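Product Review: Otirden Case Records for Dioceses and Religious Orders

Reviewed for the Zultthorpe Office of Church Records by Agnes Åberg
Monday, May 25, 2026

Otirden is a records system for church bodies that receive and keep reports of misconduct by clergy, staff or members of religious orders. It replaces the paper personnel file and the separate complaint log, which in many chancery offices are still kept in different rooms by different people. This office tested the diocesan edition with 533 closed files, all of them stripped of names before entry.
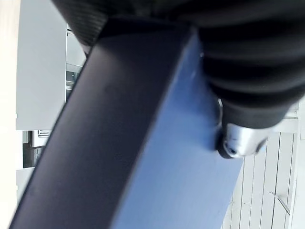
Photo: Kári Damgaard / Zultthorpe Office of Church Records

Entry of a new report is orderly. The first screen asks for the date received, the manner of contact and the name of the person taking the report. A file cannot be saved until the user has recorded whether civil authorities were notified, and when. Reviewers who had worked with the older Dursun software considered this the greatest improvement. Dursun allowed that line to be left blank.

Assignment histories are handled well. Each cleric's postings appear in a single column, with leaves of absence shown in the same column and in the same type. A gap of more than 50 days between postings is flagged and must be explained in writing. The flag can be cleared only by a second user. 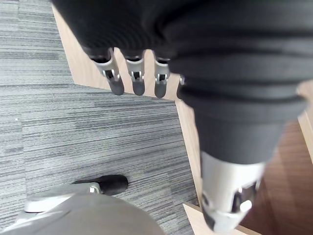 Robotic arm with ribbed covering and silver wrist joint.

Search is less satisfactory. Our test set produced 2,378 separate documents after scanning, and a search for a parish name returned letters in no clear order. Handwritten letters were not found at all unless a typed summary had been attached. Aaliyah Fehr of our archives staff spent most of two afternoons writing such summaries, and offices with large collections from before the 1980s should plan for the labor. 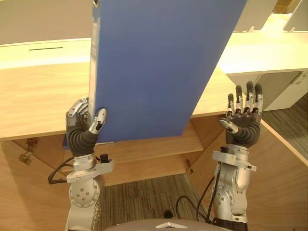 Blue board held upright in a robotic hand.

Access controls are strict, and in our view correctly so. Every viewing of a file is logged, including viewings by the bishop or religious superior, and the log cannot be edited from within the diocese. Mervin Gauthier, who reviewed the system from the standpoint of canon law, noted that the default retention schedule should be checked against local norms before use - the schedule supplied is a general one.

The printed manual is thin on outside audits. An auditor's account may be opened for a fixed term, but the account sees redacted copies only, 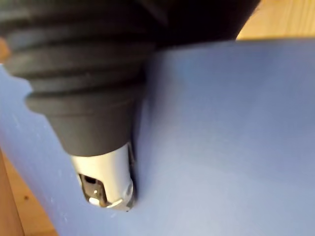
and the steps for granting a fuller view are given in a single paragraph near the back. We required help from the supplier to complete them. Support was courteous and answered within the day.

The license is sold in blocks of 1,000 files. Smaller religious orders will find this more than they need, and a smaller block should be offered.

Recommended for dioceses, with reservations about search. The office will look at the system again in September, when a revised search tool is due.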